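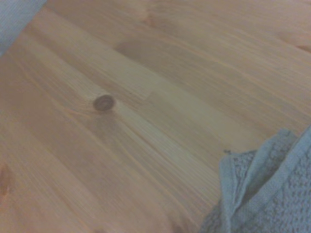

2020-09-06
Bench notes, towel folding and the pine top

Started with the table because I don't trust it. The Landeo sheet says the top is "sealed, stable, suitable for textile work." Sealed with what, it doesn't say. I went over it with bare fingers and then with a scrap of nylon stocking, which catches on anything. No snags along the seams. No snag at the end joint near the small dark knot either, and that was the spot I would have bet on. The knot itself is level with the boards as far as a fingertip can tell. Fine. The top passes for now. I still want it checked again in February when the heating has been on and the air is dry, since pine moves and I have seen flat joints turn into ridges.

The finish is matte, which helps. On the old white bench every fold threw a glare and we argued over where the edge was. On the pine a dark towel edge is easy to find. A beige one will not be, and someone should think about that before ordering any more beige.

Now the folding. The claim from Humamel is that their towels "hold a fold" through 200 handlings. I would like to know what they mean by hold, and what they mean by handling. Their leaflet gives 3,894 as the number of folds in their own trial and doesn't mention how many towels that was spread over. One towel folded that many times would be interesting. A big pile of towels folded a few times each would tell us next to nothing. I wrote to ask. No answer yet.

Working method for today, so it can be repeated or picked apart:

Lay flat, pile side up. Smooth from the middle out with the flat of the hand, no pulling.
Fold lengthwise, then across, then across again.
Press once with the forearm. Once. Two presses gives a better looking stack and a worse test.
Leave it alone for the length of a coffee and then measure the height at the doubled edge.

The height is where I get stuck. The rounded side, where the layers turn over, always sits taller than the open side, and the gauge gives a different reading depending on how hard you lean on it. I took each reading twice and the pairs didn't agree well enough for me to put them in the table. They are in pencil on the back of the sheet. Please don't copy them anywhere.

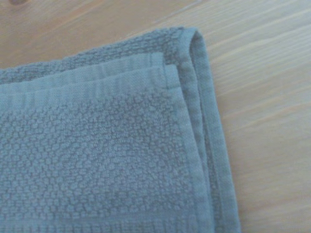

The woven band is the part I'd watch. It has no loops, so it lies flatter than the pile and slides more easily over whatever is under it. When the bands end up stacked with a small step between them, is that a bad fold or just how a band behaves? The Nikolaidis procedure says the edges must be "aligned" and gives no tolerance. By a strict reading nearly everything I folded today fails. By a loose one it all passes. I have marked them "stepped" or "not stepped" and left the judging out of it.

Terry is also a poor choice if you want a clean edge to measure to. The woven border gives a straight line and the looped part gives fuzz. I measured to the border wherever I could. Where only pile was showing I left the box blank, and I'd ask the next person to do the same and resist filling it in by eye.

Total for the session: 37 folds, blue-gray towels only. The plan asked for 200. I don't see how anyone gets through that many in one sitting and is still folding the same way at the end as at the start. My own last few were sloppier, and I could feel it while doing them.

Gruvitz softener: not tried. The bottle says it "restores loft," and if it does it will change the height readings we already can't agree on. Leave it on the shelf until the gauge is sorted out.

To do
Find the gauge with the wide foot, if we still have it.
Ask Humamel again about the trial.
Get a number for "aligned" or strike the word from our copy.
Nylon test on the other end of the table. I only did the half I was working on.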